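Public Assembly Site Inspection – Checklist With Comments
Kindton Civic Hall and forecourt
Revision 3, April 2018
Inspector: Euan Menzies
Reviewed by: Alasdair Niven

Scope: open public meeting on the proposed emergency powers ordinance, including the queue outside, the bag check and the speakers' entrance. The content of the meeting is outside the scope.

Ratings: S = satisfactory, A = action needed before doors open, N = not applicable.

1. Occupancy and exits

1.1 Posted limit matches permit. S
Permit and wall sign both read 500. Seating plan shows 311 fixed seats. The remainder is standing room at the rear and in the side gallery.

1.2 Exit doors open fully from inside without a key. A
East door binds on the threshold. It opens under firm pressure but does not meet the standard for a panic exit. Plane or rehang.

1.3 Exit signs lit on backup power. S
Tested with main breaker off. Gallery sign slow to come on but within the allowed time.

1.4 Aisle width kept with press tables in place. A
The press tables reduce the north aisle below the minimum. Move tables to the wall side. Torquil Rennie has the revised drawing.

2. Perimeter and vehicles

2.1 Vehicle barriers at forecourt. A
Barriers supplied by Onico are rated for crowd control only. They will not stop a vehicle. The permit conditions call for a rated barrier or a parked heavy vehicle at the street end. Neither was on the plan submitted in September.

2.2 Trash cans and mailboxes within the queue area. S
Cans removed. The one mailbox is fixed and has been sealed by agreement with the carrier.

2.3 Emergency vehicle lane clear. S
Lane must stay clear after the meeting too – last year's plan released it too early.

2.4 Protest area marked and reachable. S
Area is within sight and hearing of the main entrance, as the city attorney's guidance requires. Do not relocate it on the day without written cause.

3. Entry screening

3.1 Written search policy posted at the entrance. A
Posted text says "all persons subject to search." The adopted policy covers bags only. Replace the sign. Staff may refuse entry to a person who declines a bag check but may not detain that person.

3.2 Same procedure for all attendees. S
Procedure sheet has no discretionary selection. Zdzisław Olszewski to brief door staff from the sheet and collect signatures.

3.3 No record kept of names or political affiliation. A
The Vimach sign-in tablet asks for a name and organization by default. Turn the form off or leave the tablet in the office. A speaker list is allowed, but only for people who ask to speak.

3.4 Signs, leaflets and petitions allowed. S
Sign poles are not allowed inside. Leaflets are not to be read or held back by staff.
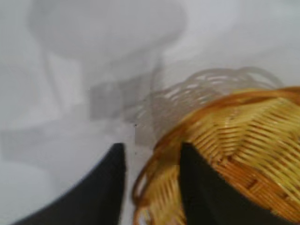

3.5 Unattended item procedure. A
Draft tells staff to move the item to the lobby. Strike this. Staff are to leave it in place, clear the area and call the duty officer.

4. Building systems

4.1 Fire alarm panel. S
No faults showing. Pacheco service tag is in date.

4.2 Gallery railing. A
Original to the 1939 building and lower than current code. Existing use is permitted if no one stands in the front row. Post a steward or close the row.

4.3 Public address audible outdoors. S
Audible at the end of the queue. Evacuation message is recorded in English only – Hamish Forsyth is to supply the Spanish text.

5. Disposition

Conditional pass. Items 1.2, 2.1, 3.1 and 3.5 must be closed and reinspected before the permit is released. The other A items may be closed by written confirmation to the inspector.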